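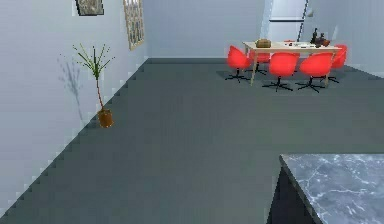
What is a public record?

A public record is a piece of information that a government office writes down or collects while doing its work, and that people are generally allowed to ask to see.

Governments keep a great many records. When a town council meets, a clerk writes down who came and how each member voted. When the town buys a snowplow, it keeps the bill. When a restaurant is inspected, the inspector fills out a report. All of these are public records. They may be on paper, in a computer file, on a map or in an e-mail message.

Why can people see them?

The money a town spends comes mostly from taxes, and taxes are paid by the people who live and work there. Those people have a right to know how their money is used. They may also want to know how a decision was made – for example, why one street was repaved before another.

Who asks for records?

Anyone may ask. A family may want to know when their house was built. A student may be writing a report on the history of a bridge. News reporters ask often. A reporter who hears that a town paid too much for something can request the bills and compare them with the prices other towns paid.

How does a person ask?

Many records are already posted on a town's website or kept in a binder at the front counter. For other records, a person sends a request. In Fivville, requests go to the Town Clerk, Rosemarie Kohlhase, at Town Hall. The request should say clearly what is wanted. "Everything about the park" is hard to answer. "The bill for the new swings at Hamann Park" is much easier.

The clerk's office looks for the record and sends a reply. Sometimes the reply comes the same afternoon. Old records can take longer, because they may be stored in another building. There may be a small charge for copies.

Are all records open?

Some are private, or partly private. A student's grades, a patient's medical file and a person's Social Security number are protected. When a record contains both open and private facts, the clerk covers the private parts before handing it over. This is called redacting. A redacted page often has black bars across some of the lines.

What if the answer is no?

The office should explain which rule keeps the record closed. The person who asked may then appeal, which means asking someone else to look at the decision again. In Fivville the first appeal goes to the town attorney, Benedikt Albers. After that, a judge may be asked to decide.

Try it yourself

With an adult, find the minutes of a recent town council meeting. Minutes are the written notes of what was said and decided. Look for one vote and see who voted for it and who voted against it. Fivville's minutes may be read in Room 23 of Town Hall.

Words to know

Clerk: the person who looks after a town's official papers.
Request: a message asking for something.
Redact: to cover private facts in a record.
Appeal: to ask for a decision to be looked at again.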